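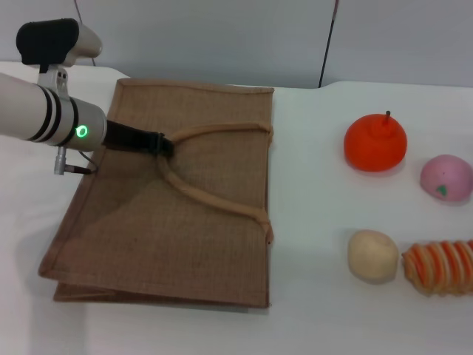 Csenge Sárközi replied that the sticking keys should be looked at before any money goes into tuning, and I think she is right, but I would like to hear from more people. So I am writing the whole matter again from the beginning, with the details she asked me for.

Sticking keys and a loose pin on an old upright

I have an upright piano by Wanska, bought in July from a family who were moving to a smaller apartment. The serial number is worn and I can read only the last three digits, 404. The seller told me it had not been tuned for many years. I paid very little for it, and the transport cost me more than the instrument.

My problems are these. Two white keys in the middle stay down after I play them and come up slowly. They are the E and the F above middle C. If I push them gently to the side they come up faster. Also there is one note in the bass which goes flat again a few days after the technician corrects it. He says the tuning pin is loose in the wood. He offered to put in a larger pin, or to replace the whole pin block, and the second offer was higher than the price of a good used piano.

The room is heated by a stove and in winter the air becomes very dry. My hygrometer showed 70 percent in summer and now it shows much less. I put a small bowl of water inside the bottom panel, as my grandmother did with her piano.

What I want to know: can I free the two keys by myself, and is one loose pin a sign that all the others will follow? I play mostly easy pieces and hymns, one hour in the evening. I do not need a concert instrument, but I do not want to throw it away either.

Heidrun Widmer
Posted December 1, 2020

Florian Lüthi

Hello Heidrun. I repaired pianos for a music school until I retired, mostly uprights, and two or three of them were Wanska.

First the keys. You write that they come up faster when you push them to the side. This makes me think of the bushings, the small pieces of felt inside the key where it sits on the metal pins. In a humid summer the felt and the wood swell and the hole becomes too narrow. There are two pins for each key, one in the middle (the balance rail) and one under the front of the key. Take off the fall board and the strip in front of it, and move the slow key a little left and right with your finger. A healthy key has a very small amount of play. If you feel none at all, you have found the cause.

The tool for this is called key easing pliers. They press the felt a little wider. Please press lightly and test after every squeeze, for a key that is too loose will rattle and then you need new felt. Do not use oil or any spray from the hardware store. Look also between the two keys for a coin, a pencil tip or a piece of candle wax. The E and the F are neighbors, so one object could be holding both of them. I would look for that before I touch the felt.

If the keys move freely when you lift the hammer mechanism away from them, and they are slow only when it is connected, then the trouble is in the action, for example a tight center pin in the wippen. That is work for the technician. It is not expensive for two notes.

About the tuning pin: one loose pin is quite normal in an old piano. A pin one size larger is a good repair and should hold for a long time. Ask him to measure the turning force of the other pins when he comes, especially in the bass and the low tenor. If most of them are firm, forget the new block. If many are weak, I would play the piano as it is and save for another one.

And take the bowl of water out. It can spill when somebody moves the panel, and the moisture goes mostly to the parts nearest to it. It is better to humidify the room and keep it near 46 percent the whole year. Some variation will not hurt. How far is the piano from the stove?

Abdul-Rahman Amissah

My Zevik had the same thing, sticky keys every summer, and by winter they were fine again. I never did anything. Maybe just wait?

For the pin, my tuner used a thin cardboard sleeve around it. It still holds. Cheaper than a new pin, but I know some people do not like this method.

Heidrun Widmer

Thank you both. Florian, the stove is on the opposite wall, a little over three meters away. I took out the bowl this morning. I opened the front as you described, and between the E and the F there was a flat hairpin standing on its edge. The F is now quick. The E is better but still slow, and I feel no play in it at all, so I will order the pliers and practice first on the highest key, which I never use.

I will ask about the other pins when the technician comes after the holidays.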